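# 北の灯台の足音の話、どこまでが「史料」でどこからが「怪談」?

**storken_no_mado**

こんばんは。郷土史と怪談のあいだをうろうろしている者です。

先月ようやく、Svend Kárasonさんの灯台怪談集を読み終えました。港町Norkedwoodの宿で夜中に読み始めてしまって、廊下の床が鳴るたびに本を閉じていたので、えらく時間がかかりました(笑)。

ご相談したいのは第6章、灯台守の足音の話です。当直日誌に「階段に足音、確認したが誰もおらず」と書かれた晩があって、それが後の灯台守たちにも語り継がれた、という筋なんですが、本文を読むかぎり、日誌の現物を著者が見たのか、見た人から聞いたのかがどうもはっきりしません。巻末の注には「地元の記録による」とだけあります。

怪談として読むぶんには最高に面白いんです。ただ、これを町の歴史散歩の案内に載せたいという話が出ていて、載せるならどういう書き方がいいのか、皆さんのお知恵を借りたくて。長くてすみません。

---

**あまがえる堂**

storkenさん、こんばんは! あの章、私も大好きです。階段の段数を数えながら上がっていくところ、何度読んでもぞわっとしますよね。

私の意見は単純で、「〜と伝えられています」を付けて載せればいいと思います。歴史散歩に来る人の半分は、正直に言えば幽霊目当てですし(私もです)、そこから灯台の建設の経緯や、灯油をどうやって運び上げたかという話に入っていければ、十分に歴史の案内になっているんじゃないでしょうか。

うちの母なんて、年表はひとつも覚えないのに、どの建物に誰が出るかは全部覚えています。そのおかげで建物の持ち主の順番まで言えるんですから、怪談もなかなかの記憶術です。

---

**Amirul Yusof**

横から失礼します。少しだけ反対の立場で書かせてください。

「伝えられています」は便利な言葉ですが、誰が、いつ、誰に伝えたのかが抜け落ちます。私は以前、Tambunanという集落の古い学校の怪談を調べたことがあって、土地の人はみな「祖父の代からある話だ」と言うんですね。ところが古い順にたどっていくと、いちばん古い形は文集に載った生徒の創作でした。それを読んだ世代が親になって、子どもに「昔からある話」として聞かせていたわけです。

だからつまらない、という話ではまったくなくて、私はむしろその伝わり方のほうに感激しました。でも案内板に「古くから」と書いてしまったら、その面白いところが全部消えてしまいます。せめて、出典がKárasonさんの本であることは書いていただきたいです。

---

**あまがえる堂**

Amirulさんのお話、それ自体がもう一章になりそう……。文集の作者さんは、ご自分の話が「昔からある話」になったことをご存じだったんでしょうか。

ただ、立ち話でする怪談に全部出典を付けたら、聞いている人が途中で帰っちゃう気もするんです。案内板と、案内する人の語りは分けて考えてもいいのでは?

---

**Mbali Du Plessis**

こんばんは、いつも読む専門ですが、この話題は黙っていられなくて出てきました。

私は以前、古い劇場の案内をしていました。回ごとに「二階席の婦人」の話をするのですが、あるときお客さまから「その方のお名前は?」と聞かれて、答えられなかったんです。婦人、婦人と呼んで、何年も。それが恥ずかしくて、休みの日に座席の予約台帳を見せてもらいに行きました。

結果から言うと、名前は見つかりませんでした。けれど台帳をめくっているうちに、同じ席を毎シーズン取っていた洋裁店の人や、初日だけ必ず来る家族のことがわかってきて、それからの案内はずいぶん変わりました。幽霊の話は短くなって、席に座っていた人たちの話が長くなりました。お客さまは、思ったより退屈なさいませんでしたよ。

ですからstorkenさんも、まずは日誌の所在を尋ねてみられてはどうでしょう。見つからなくても、きっと何か別のものに出会えると思います。

---

**storken_no_mado**

皆さんありがとうございます、読みながら何度もうなずいてしまいました。

Mbaliさんのお話に背中を押されて、今朝さっそく資料室に問い合わせを出しました。目録だけはもう見られるようになっていて、灯台関係は337点あるそうです。当直日誌という項目もちゃんとありました! ただ、年代が飛び飛びで、肝心の晩の分が残っているかどうかは開けてみないとわからないとのこと。

---

**Nabila Ismail**

目録の337点というのは、簿冊の数でしょうか、それとも一枚ものも含めてでしょうか。細かくてすみません、以前それで見込みを大きく誤って、三日で終わるつもりが丸々ひと月かかったことがあるものですから。

それと、日誌を見られるときは、足音の晩だけでなく前後の天候の欄もぜひ写してきてください。風向きと気温の落ち方で、鉄の階段はずいぶん鳴ります。怪談の種明かしがしたいわけではなくて、灯台守がその晩どんな音の中にいたのかを知ると、「確認したが誰もおらず」という一行の重さが変わってくるんです。

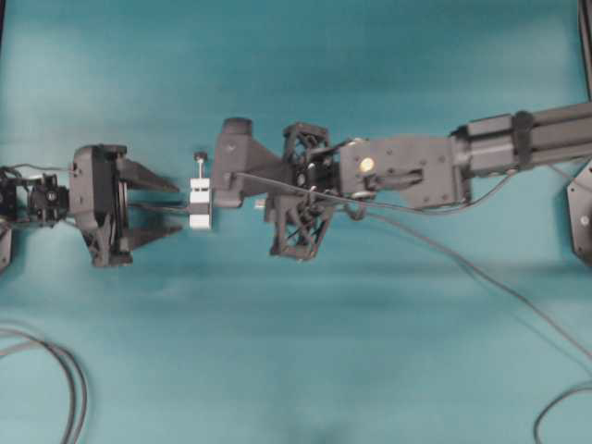 私自身、若いころに父のSugengと二人で船の日誌を読んでいたとき、毎晩ほとんど同じ文句が並ぶなかに、一行だけ「静かすぎる」と書いてあるのに出くわしました。ほかの記述は何も変わらないんです。父はしばらく黙ってから、その行の前後だけもう一度声に出して読みました。どんな怪談集より怖かったですし、今でもあの声を覚えています。

storkenさんの日誌にも、そういう行があるといいですね。

---

**Amirul Yusof**

Nabilaさん、「静かすぎる」は怖いですね。今夜は廊下の明かりをつけて寝ます。

天候の欄の件、大賛成です。ひとつ付け加えるなら、筆跡も見てください。足音の記述だけ後から書き足された可能性もありますから。疑ってばかりですみません。

---

**あまがえる堂**

疑うAmirulさんがいてくださるから安心して怖がれるんです(本当に)。

でもやっぱり、もし書き足しだったとしても、私は案内で話してほしい派です。わざわざ後から書き足した人がいたとしたら、その人はどうしてそうしたかったんだろうって、そっちが気になって眠れません。ここはたぶんAmirulさんと最後まで意見が合わないところですね。

---

**Amirul Yusof**

合わなくて結構です(笑)。ただ、書き足しだとわかったなら、わかったことも一緒に話してください。それだけはお願いします。

---

**storken_no_mado**

Nabilaさん、点数の数え方は確認していませんでした。聞いてみます。天候欄と筆跡、手帳の一ページ目に大きく書きました。

案内文のほうは、ひとまず「Svend Kárason氏の著書に収められた話」として下書きを作り、日誌を見てから直すことにします。語りの部分は、あまがえる堂さんにこっそり読んでいただけるとうれしいです。

閲覧は四月に入ってからになりそうなので、それまでに第6章をもう一度、今度は昼間に読み返しておきます。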